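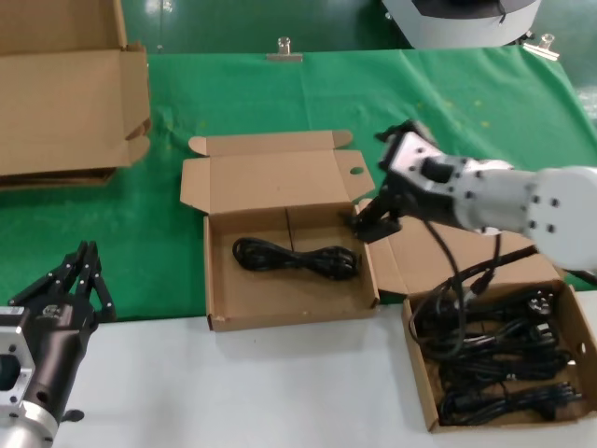 Figure 7.1 A cord-packing cell, with one power cord coiled in the center box and more cords in the smaller box at lower right.

CHAPTER 7
When the Grip Lets Go: Faults in Handling Soft Parts

In this chapter you will learn to
tell a dropped part from a snagged part using the robot's own records
explain why a cord is harder to handle safely than a block of the same weight
trace a fault backward from the stop to its first cause
write a restart rule that a tired person can follow at the end of a shift

7.1 The stop at count 1117

Power cords are wonderful things to study. They bend, they twist, they grab their neighbors, and they never lie the same way twice. If you have only worked with blocks and bottles so far, get ready, because almost every habit you formed in Chapter 6 is going to be tested!

Our opening case comes from Elari, a packing shop near Bragança that put one cord into each mailer for a seller of small appliances called Trendport. The job looks easy on paper. The arm reaches into a supply box, closes two fingers on a cord, lifts, moves across to an open mailer, lowers, and lets go. The cell ran its first weeks with short stops and no harm done.

Then, one morning in October, the arm lifted a cord that was looped through two others. The fingers had a good hold. The force reading climbed as the tangle came up, passed the warning level, and dropped back when one of the loops slipped free. The controller read the drop as a normal release of weight and kept going. Halfway to the mailer, a trailing plug caught the arm's own cable where it hung below the forearm. The arm pulled for a little under a second before the safety stop tripped. The cycle counter read 1117.

No one was hurt. The cable jacket had a split 20 millimeters long, and one wire inside was bare.

7.2 What the first report got wrong

The first report called the event a "gripper slip" and asked for softer finger pads. It is a natural guess. A cord was on the table, the fingers were open, and fingers that open early are the fault everyone has seen before. But look at the order of events in the log:

Grip closed, force normal
Lift started, force rising
Force above warning level
Force falls suddenly, lift continues
Side load on wrist
Safety stop
Fingers open

The fingers opened last. They were told to, as part of the stop routine. New pads would have cost the shop a day and fixed nothing, and a stronger grip might have made the pull on the cable worse.

This is the great pleasure of fault tracing – the log is often dull to read line by line, and then two lines swap places in your head and the whole story changes. We will use the method again in Section 7.4, with a longer log and a less obvious answer.

7.3 Three questions before any restart

The arm builder, Dirside, had set the warning level at 17 newtons and the stop level at 50. Between those two numbers the cell was allowed to carry on, and that gap is where the trouble grew. After the event, Elari added a hold: any reading above the warning level during a lift now pauses the arm with the fingers closed. Before pressing restart, the operator answers three questions.

Is anything hanging from the part in the grip?
Is anything touching the arm's cables?
Has the force reading changed since the pause began?

Try it yourself
Go back to Figure 7.1. Trace the path a cord would take from the smaller box to the center box, and mark the places where a loose end could catch. Keep your sketch. You will need it for Problem 4.

Key terms: snag, side load, warning level, stop level, hold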